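Workshop tips: when the arm won't let go (and other bench grief)

Updated 16th July. Maxine Costigan

Quick one this, been meaning to write it up since June. If you run a small arm at home for tidying and sorting, sooner or later it'll grab something and refuse to give it back. Mine did it with a wire stand. Jaws shut, motor whining, nothing on the screen but fault 27. Pralus manual says "see dealer". Not much help at nine at night.

What follows is what I do now. Your make may differ, check your own book first.

Stop button first

Not the app. The app takes ages to wake up and by then it's pulled the tablecloth off. Proper red button, wired in, where you can hit it with your left hand while the right one's busy. Mine was behind the bread bin for a year. Daft. It now lives on the table leg with two screws and a dab of glue.

Then power off at the wall. Hand on the arm BEFORE you switch off, mind. Some of them go floppy the second the power drops and the elbow comes down like a dropped brick. Cracked a good saucer that way.

Don't pull

Biggest mistake. You see it's stuck, you yank. Thin wire bends, jaws don't, and now you've a bent stand and a stripped gear. I did exactly this. The gear was a Merrick part and took 7 weeks to come.

Instead:

Hold the object so its weight is off the jaws.
Find the release. On mine a small screw on the back of the gripper, quarter turn anticlockwise.
If no release, wiggle side to side, tiny movements, never straight out.
Still stuck? Leave it ten minutes. The motor cools and the grip sometimes eases a bit.

Shiny wire is the worst

Anything chrome, basically. Camera on the arm sees the glare and guesses wrong about where the metal is. It closes too far, or not far enough and then has another go, harder. Long thin loops are a pain too as they twist in the jaws once they're gripped, and whatever's at the other end swings about. A round foot on a stand will happily sweep a mug off the table.
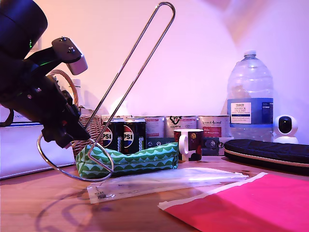

The chrome wire stand in the jaws, pencil case and cans right behind it.

Things that helped with mine:

Masking tape round the rod where you want it gripped. Matt, pale, one turn only. Two turns and the jaws slip on the edge of it.
Lamp moved to the side. Cheapest fix of the lot.
Turn the grip force down. Factory setting on mine was 100, which is silly for anything thinner than a rolling pin. Go down a bit at a time till it only just holds.
Wipe the pads. Washing up liquid, warm water, dry them properly. Greasy pads slip, then the thing squeezes more to make up for it, then you get fault 27 again.

Give it room

I'm as bad as anyone for this, my table is never clear. But the arm plans for what it's picking up and takes no notice of what's next to it, at least the cheaper ones don't. So before you start it, look at what's within a hand's width of the object. Drinks well back, opened or not. Tall bottles to the far side. Tins are OK, they only roll if they go over.

Loose plastic sleeves and envelopes, weigh them down or shift them. They slide under the foot of things and everything on top goes with them. Also clear plastic shows up badly on the camera, so don't ask it to pick that up at all.

Basket handles. The arm can hook one on the way back and drag the lot. Fold it down if it folds, otherwise put the basket on the floor.

Fingers

Obvious but I'll say it. Don't reach in to straighten something while it's moving. Don't reach in when it's "finished" either, mine pauses and then has a second go. I got a nip on the thumb, blood blister, nothing serious, but a child's finger is a different matter. No kids at the table while it's on. Sleeves rolled, hair tied back, lanyards off.

If the gripper's got hold of you: stop button, then the release screw. Dont drag your hand out. Have the screwdriver on a string by the button, you won't want to be hunting through drawers.

After a jam

Run it empty first. Open, close, open, close, listen for clicking. Clicking means a tooth gone, stop there and order the part. If it's quiet, try something soft like a rolled sock. Only then the thing it jammed on.

Write the fault number down somewhere, with what it was holding. I use the back of the calender. Rang Wuvamero spares about mine and first thing they asked was how often and on what, and I hadn't a clue. Part I ended up with for the pads was Nasix 941, fits mine, slightly wide, trimmed it with kitchen scissors.

Next time: squeaky wrist joints, and why not to use cooking oil on them.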